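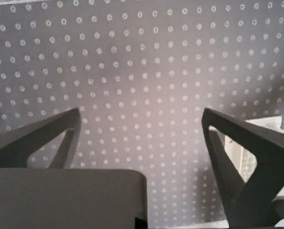
12/7/18

So I've finally done it. After years of saying I'd get round to it, I went and watched Birkley play at Ollby, which means I've now been to every ground in the division. It only took me ten seasons! (Two of those I lost to a bad knee and a job with weekend shifts, so I'm calling it eight.)

I'd been putting Ollby off for no good reason except that it's a pain to get to. There's a train as far as the junction and then a bus that goes round every village in the county, and if you miss the bus you're looking at a very long walk along a road with no pavement. I didn't miss it, but I did get off a stop early and had to cut across a field behind the garden centre. My shoes haven't forgiven me.

The ground is called Dollside and I loved it straight away. You come down a lane between two rows of bungalows and there's the turnstile, just sort of stuck on the end, next to somebody's hedge. It was 10 quid to get in, which at this level is about what you expect now, and another couple for the programme. Decent programme too, with a proper bit on the history of both clubs and a page on the old cup run that I read twice at half time.

There's one seated stand, and it's got that lovely low roof where you lose sight of the ball every time the keeper gives it some welly. The rest is flat standing, apart from three steps of terrace behind the far goal. That's where the Birkley lot ended up. I'd say we filled it, but you could fill it with a decent sized wedding.

The attendance was given as 275 and I reckon 51 of those were ours, because that's how many the coach holds and it was full when it pulled in. Plus me, and a couple I know by sight who'd driven up from the coast.

Anyway, the football. First half was dreadful. The wind was blowing straight down the pitch and we were kicking into it, so every goal kick went up, had a think and came back again. Ollby scored from a corner that I don't think anyone touched. Their bench went mad for it, fair enough, I'd have done the same.

We were a different side after the break, mostly thanks to having the wind ourselves. Our equaliser was a scruffy thing, a free kick that hit the wall and dropped nicely for the left back, who doesn't score many and ran off as if he'd no idea where you're meant to go. Then with five minutes left we got the winner, a header from nearly 40 yards of hopeful punt. I went over on the terrace and a man in a flat cap helped me up and then hugged me. Still don't know who he was.

2-1, and that puts us fourth. I know, I know, it's only December and we've been fourth in December before. The year we were fourth at Christmas we finished thirteenth and lost at home to a side with nine men. But the back four looks settled for once and we've got Haque at home next, who've not won away since August. I'm allowed to dream a bit.

Food report, as I always get asked: chips good, pie hot right the way through, tea far too strong (that's a compliment). They do a cheese and onion roll that had gone by the time I got to the hatch, so if you're going, get in the queue early. The clubhouse is nice and warm and they let away fans in, and the telly had the scores on.

I got the last bus home by the skin of my teeth and spent most of it trying to put my grounds in order, best to worst. Dollside's in my top three, no question. I'm still not sure what goes bottom. It's between the one with the running track and the one where the floodlights packed up and we all had to come back for the replay.

Next question is what I do with myself now. Somebody at work suggested starting on the division below, and there are a few in there I've already done for friendlies and cup ties, so it wouldn't be from scratch. I've had a look at the fixtures. One of them's got a game over the Christmas break with a noon kick-off, and there's a direct train.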